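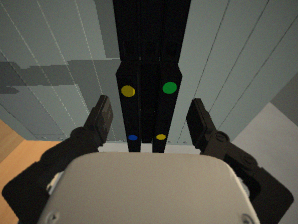

A simulated two-finger gripper with its fingers spread on either side of a black object marked with colored spots.

The Trerkalgate open-grip fault was a recurring failure in a robot handling program developed at Grinovton and tested mostly in simulation. In the fault, the robot arm brought its gripper up to an object, stopped with the fingers still apart, and then went on with the rest of its task as though the object were safely in hand. It takes its name from Trerkalgate, the software package in which it was first noticed, and it is still brought up fairly often when people talk about how a machine ought to check its own work.

Background

Trerkalgate was written to practice picking up long, narrow items with a two-finger gripper of the ordinary kind, in which a pair of jointed fingers swings inward until the pads at their tips meet whatever is between them. The practice runs took place in computer-made rooms with a good deal of variety in their surfaces and shadows, so that the program would not grow too used to any one setting. A run was counted as good if the program reported a closed grip and then finished its lifting motion.

That last rule caused a lot of trouble later on, though it seemed perfectly sensible when it was written down.

The fault

The trouble first came to light in August, when a batch of 202 runs was played back at slow speed. The scores had looked very fine indeed, but in 159 of the runs the arm rose and traveled to the drop-off point with nothing between its fingers. The object had stayed where it was the whole time.

The cause was found in the way the program decided that a grip was complete. It sent the command to close and then watched for the fingers to stop moving. If the command arrived while the arm was making its last small adjustment in position, the fingers could be held back for a moment, and the program took that stillness for contact. The waiting period was only 4 time steps long, so even a brief pause was enough to fool it.

Dark objects seen against a patchy, shadowed background made matters worse, as the arm tended to make more of these late adjustments when the edges were hard to pick out. Bright markings on an object helped with finding it, but had no bearing on whether the fingers had closed.

Safety concerns

No one was hurt and nothing was broken in the simulated runs, of course. The worry was over Malý, the physical test arm at Grinovton that was due to receive the same program. An arm that believes it is carrying something may swing over a work table at full carrying height and open its fingers above a bin, and that is harmless enough when the hand is empty. The greater danger lay in the half-closed case, where an object might be pinched at one edge and dropped partway. The move to Malý was put off for six weeks.

Correction

The repaired version, known as Zolside, asks for two signs before it lifts: the distance between the pads must match the expected width of the object, and both pads must report pressure. If either sign is missing, the arm backs away and tries again. The old scoring rule was dropped at the same time, and a run now counts only if the object itself has left its resting place.

Zolside is slower than the version it replaced, and it sometimes turns down a perfectly good grip on a soft or oddly shaped item. This remains an open complaint among its users.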